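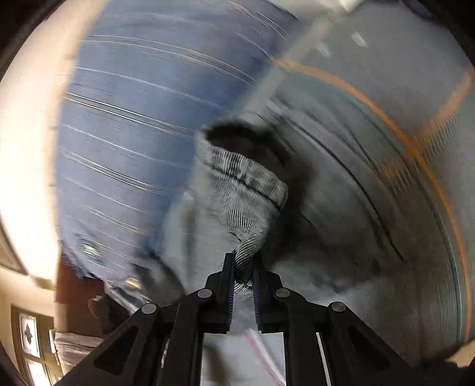

Give me the dull gripper every time

I've spent the best part of three months swapping fingers on hand-held grippers, and I've come round to an opinion that won't win me friends at Hollis: for cloth, the plain parallel jaw with a toothed pad beats the clever stuff.

We had three on the bench. The Tirkow has soft fingers that curl round things (lovely to watch!), the Adine uses suction, and the Cukorell is two black jaws, a few pivots and a pair of dark blue ridged pads. It looks like something out of a bicycle repair kit, and I love it.

Ribbed knits are where it earns its keep for me. A bit of stretchy cuff gives those little teeth something to bite on, and you can pinch a narrow twist of it without gathering up the shirt next door. The Tirkow wants a handful. Suction on a knit? I tried it 60 times and went for a cup of tea.

My grumble is with how we compare these things. The last test sheet I was sent had 596 grasps on it and nearly all of them were boxes and mugs. Who has a house full of boxes? Mine is full of laundry, heaped up, stripes over stripes, and even I have trouble telling where one sleeve ends.

The Cukorell isn't perfect. The pads wear, and a smooth lining can slide straight through. I'd still rather buy spare pads than another set of fingers, and I'll be saying so again in September when the next order goes in.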